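Preservative in a cold-process lotion, pH drift after three weeks

Forum: Formulating and Ingredients > Emulsions

tallowfree
I have a lotion base that I have been making in 100 g test batches. Water phase is distilled water, glycerin and sodium lactate. Oil phase is sunflower and a cold-process emulsifier sold by Staleda. The preservative is an organic acid blend (sodium benzoate and potassium sorbate), added last.
On the day of making, pH is 4.9. After 21 days it reads 5.6. Texture and smell are unchanged. At 5.6 I do not trust benzoate to do much. Has anyone seen a drift this size with this type of emulsifier, and what did you change?

Elsie Dunmore
Two questions first. Are you measuring the lotion neat or as a 10% dilution in distilled water? And when was the meter last calibrated? Neat readings in an emulsion foul the probe and wander upward. I would not reformulate on a single late reading.

tallowfree
Neat. Calibrated in November with 4.01 and 7.00 buffers.

Elsie Dunmore
Then calibrate again and repeat as a dilution, same day, on a fresh batch and on the old one. Rinse the probe with a little surfactant between samples, then distilled water. If both batches come out within 0.2 of each other you have a probe problem.

barrier_cream
I disagree that it has to be the probe. Unbuffered organic acid systems do drift, and lotions with a lot of plant material drift the most. Sodium lactate alone is half a buffer. You need lactic acid with it. My own base went from 4.8 to 5.4 in a month until I buffered it, and that was on a meter calibrated the same morning.
Procedure I use now:

1. Dissolve the sodium lactate in the water phase and bring it to pH 4.5 with 80% lactic acid, dropwise, stirring between additions.

2. Emulsify as usual. Check pH as a dilution and write it down.

3. Add the preservative as a premix in a small part of the held-back water. Both salts push pH up, so check again and correct to 4.7 or 4.8.
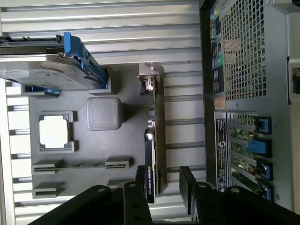

4. Leave the batch covered overnight and take the pH again the next day. Correct it then if it has moved. Package only after that reading.

5. Keep a retained sample in the same packaging as the rest and test it weekly.

oatmilkbath
Step 4 is the one most people skip. Some of the thickeners take hours to hydrate and the reading taken right after mixing means very little.
I would add a chelator. Sodium phytate at 0.1% is accepted under most natural standards. It also pulls pH around, so it goes in before step 1.

gritandclay
I would drop the acid blend. The whole argument here is over keeping a narrow pH window for a preservative that is weak against bacteria in the first place. Skesevitz sells a phenoxyethanol blend that works up to pH 8 and costs less per batch. Problem gone.

barrier_cream
Phenoxyethanol is not allowed under the organic standards I know of. If tallowfree wants to label the product organic, that suggestion is of no use.

gritandclay
The first post does not mention a label. It mentions a lotion that may be under-preserved. Those are different priorities.

tallowfree
I do want the label eventually, so I am staying with acids for now. Point taken on the strength. I have not had a challenge test done on this base.

Elsie Dunmore
Until you have, do not sell it. Home dip slides will catch a gross failure and nothing else. Margaritis quoted me 144 dollars for a basic micro count on one sample. A full challenge test costs a good deal more, so settle the pH question before you pay for one.

oatmilkbath
Also check the emulsifier data sheet. The Lurkon version of that type is neutralized and a 10% dispersion reads over 6. If the Staleda one is similar, that is where some of your upward pull comes from.

tallowfree
Repeated on Tuesday after a fresh calibration, both as 10% dilutions. Fresh batch 4.9, old batch 5.3. So the probe was off by 0.3 and the lotion has still moved by 0.4.

barrier_cream
Which is what I said. Buffer it.

Elsie Dunmore
Part probe, part drift. I accept the drift. Run the buffered version next to an unbuffered control from the same oils, same jars, and take both out to 31 days before drawing anything from it.

tallowfree
Both are made. The buffered one is at 4.7 and the control at 4.9. I will post the weekly readings in this thread.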